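What does a robot cost? (and who pays for the boring bits)

Saving up for a bike? You know the bike isn't the only thing. Helmet. Lock. Lights. A pump. Robots are the same, only worse.

Grown-ups call it a budget. A budget is a list of what you need, what each thing costs, and how much money there is. Simple. Hard to stick to though.

Let's plan one

Say a small workshop called Trevholm wants to teach a robot to tidy things away. It has 700 pounds for the first bits and peices. Not the whole robot! Just enough to get started.

First on the list – grippers. A gripper is a robot's hand. Some kinds can be held by a person, who does the job with them so the robot can learn from it later. Trevholm wants a pair. Two shops sell them, Garrido and Clilloma. The pair from Garrido costs 278 pounds. Clilloma is cheaper but you wait until August. Hmm.

Trevholm picks Garrido. 700 take away 278 leaves 422. Still lots? Wait.

The boring bits

Cables. Always more cables than you think.
A table that doesn't wobble.
Stripy tape, so people notice things they might trip on.
Spare parts. Fingers wear out, even robot ones.
Stuff to practise on. Boxes, packets, bags.

Practice stuff is cheap but you need the right sort. Shiny, crinkly, see-through things can be tricky for robots. So don't just buy plain blocks.

A pair of grippers at work

Both hands busy, one gripper each, pointing in towards each other over the table. Look for the small packet with the silver foil and the tub in its crumpled clear bag. Cheap things, but they go on the list too. So do the black cables and the yellow and black tape on the stands. 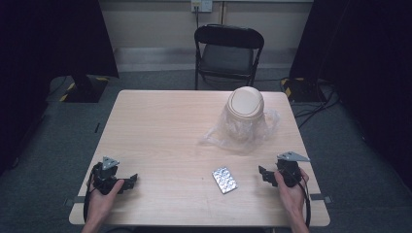 Your turn

Pretend your class is buying a robot helper for the book corner. Call it Trokemura if you like, or pick you're own name. Write down 8 things it would need. Guess a price for each, then ask a grown-up to help you check.

Add it up. Too much? Cross out something you can borrow – a table, maybe. Keep a bit back for breakages.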